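The Arm Is the Cheap Part

Ask Weronika Kołodziej what a packing cell costs and she gets out a spreadsheet. 56 lines. The robot arm is one of them.

She plans equipment buying for Movley, a household goods packer in Jonport. Cups, wipes, small soft stuff. Stuff a hand sorts out without thinking – and a gripper doesn't.
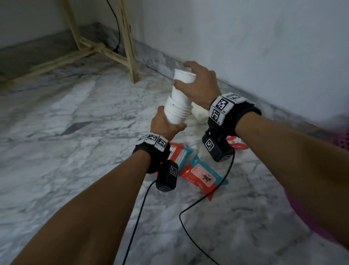 Her first budget put nearly everything into hardware. Wrong, she says now. Training data was one line near the bottom, next to cable ties. It's now up to 18 percent of the total, and she wants more.

"Vendors quote you the arm. Then you ask who teaches it to pick up a soft packet and teh room goes quiet."

Two quotes on her desk. Vikomau is cheaper up front, charges for every new product. Ritchie wants more on day one but throws in retraining for six months. She leans Ritchie. Finance doesn't.

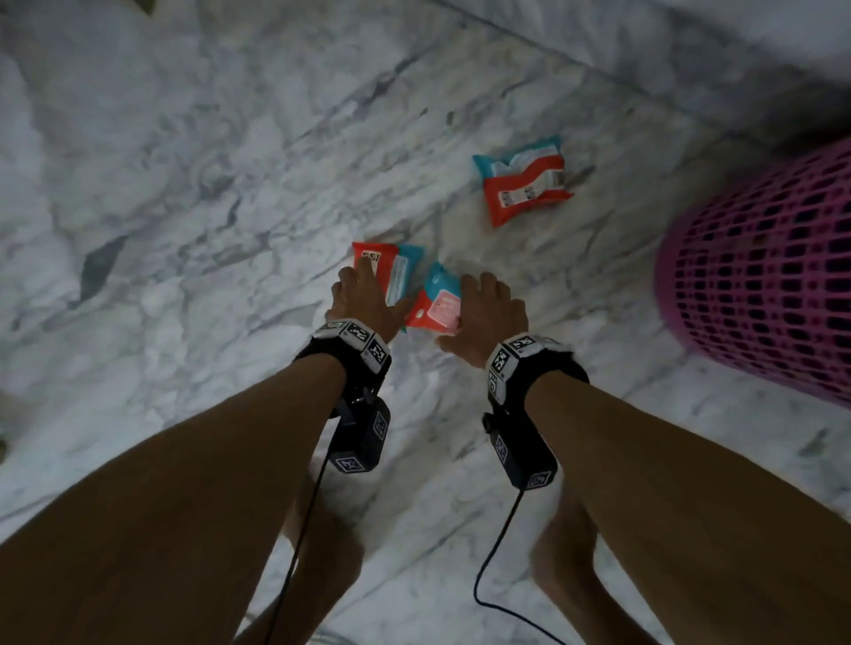

JONPORT, December

Decision still open. Lead time is eight weeks on either bid, so spring is already tight. Floor anchors, guarding, a spare gripper – all seperate orders, all hers to chase. The spreadsheet goes back to finance at 6 p.m.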